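Robot Trainers and Floor Leads wanted at Gekside Bakery Supply (6 openings, Noiphan plant)

We pack, plate and box baked goods and seasonal table decorations for hotels and caterers, and for most of our history all of it has been done by hand. In July we start moving part of the plating line over to two-handed robots, and we want people who know the work to teach them. If you've ever stood at a packing table and thought "there's a better way to pick that up," please read on!

What the job is

You'll spend about half of each shift at a practice table with a robot and the other half out on the line with the plating crew. At the practice table you set out the pieces and the plate, guide the arms through a run, and mark each run as good or bad. Bad runs matter as much to us as good ones, so we need you to be frank. We aim for 400 runs a week across the whole team, and you'll rotate off the table every hour so your eyes get a rest.

The software is called Trero. You don't need to know it, or any other software. Panya Somboon teaches a two-week course that begins with turning the thing on, and he has never minded a repeated question.

What changes for the crew

People ask us this first, and they should. There are 24 people on plating now. Their hours and pay stay as they are through the changeover, and 19 of them have already asked to try the trainer course, which made our month. The late shift will get smaller as the robots take on the repeat orders. Anyone moving off it gets first pick of day shifts or of custom orders, where the fussy arranging is still done by people and will be for a long time. Chutima Wongsuwan runs custom orders and is very happy to be getting more hands.

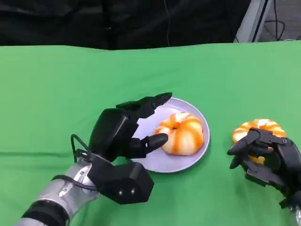
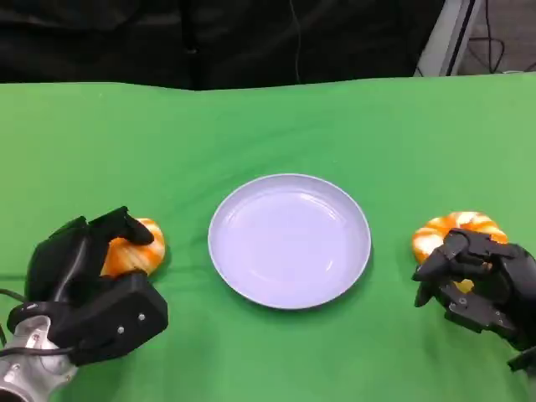
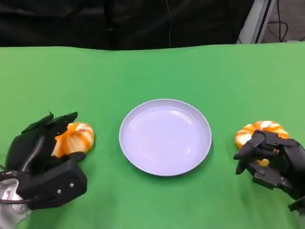
Two hands, two striped pieces, one plate

Who we're looking for

Patient people with a good eye. Experience in a kitchen, a packing room, a flower shop or a sewing room is great, and so is none at all if you like careful work. You should be fine with standing for part of the shift and with doing the same small task many times in a row. Thai or English is fine, and both is a bonus.

Pay starts at the senior packer rate. Shifts begin at 7 a.m. and lunch is on us.

To apply, send a short note to Lamai Nakpan in the Gekside office, or drop one off at the front desk. Tell us about something you do well with your hands. We'll invite you in for an hour at the table so you can see whether you like it.

Recent postings
Custom Orders Arranger, day shift
Maintenance Technician, Noiphan plant
Delivery Driver, part time
Zilteck conveyor operator, training provided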